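Cornonico Neighborhood Garden Club
Minutes of the July meeting, 2024-07-26
Held in the back room of the Cedness Street library

Kaan Ağca opened the meeting and thanked everyone for coming out in the heat. The June minutes were read and approved with one fix: the bean trellis went to the north bed, not the east one.

1. Watering and the dry spell

What a month! No rain to speak of since the last meeting, and the beds still look wonderful. The rain tank holds 3,000 gallons when full, and the gauge read 2,061 on the morning of the meeting, so we are in much better shape than last July. Members agreed to keep watering before breakfast or after supper and to skip the lawn strip completely. It will go brown and it will come back.

The mulch made a huge difference. The beds that got straw in spring are still damp a finger deep, and the two that missed out are like brick. Those two get straw next, and Kaan will pick it up with his trailer.

2. Rooting cuttings on the windowsill

This was the item everyone wanted to talk about, and it ran long (happily so). Kaan walked us through how he takes basil, mint and coleus cuttings in the summer. Snip just below a leaf joint, strip off the lower leaves, stand the stem in plain water, and change the water every couple of days. Bright window, no direct noon sun. Basil is the quickest and a joy to watch. Several members had never tried it and are going home to raid their herb pots tonight.

A question came up about what to stand the cuttings in. Kaan likes clear glass so the roots can be checked without pulling the stem out. Others prefer dark jars, which keep algae down. Both camps have good plants to show for it, so we leave it to each member. 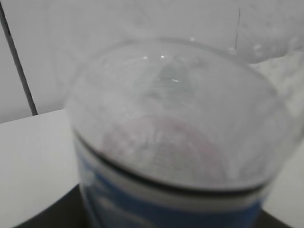 Clear drinking glass, close up

Members are asked to bring spare rooted cuttings to the next meeting for the swap table. Please label them! Last year we gave away a tray of mystery mint and one of them was lemon balm, which has now taken over the Khan plot and is very pleased with itself.

3. Tomato trial

The two varieties in the trial are Meltex and the old red paste tomato we grow every year. Meltex is early, and the first fruits were ripe 7 days ahead of the paste tomatoes. Flavor got a big thumbs up from those who tried it on bread with salt. The skins split a little after heavy watering, so we will water those plants less but more often and see if that helps. The paste tomatoes are slower but loaded with green fruit, and there should be plenty for the sauce day.

Seed saving from both varieties was discussed. We still need to find out whether Meltex is a hybrid before going to the trouble. Kaan will check the packet.

4. Bottle cloches for fall lettuce

Fall lettuce goes in soon, and the slugs know it. The plan is to cut the bottoms off big clear bottles and set them over the seedlings, caps off on warm days. They worked beautifully on the spring kale. Please rinse them well and take off the labels before dropping them in the crate by the shed door.
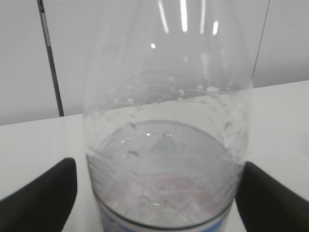 5. Other business

The shed lock is stiff again and needs oil. The wheelbarrow tire has been patched and rolls like new. The compost heap nearest the gate is finished and free to take, one bucket per plot to start with.

Sauce day will be set once the paste tomatoes turn. Bring your own jars and an apron.

The meeting closed with iced tea and a very good zucchini cake, recipe to be sent around with these minutes.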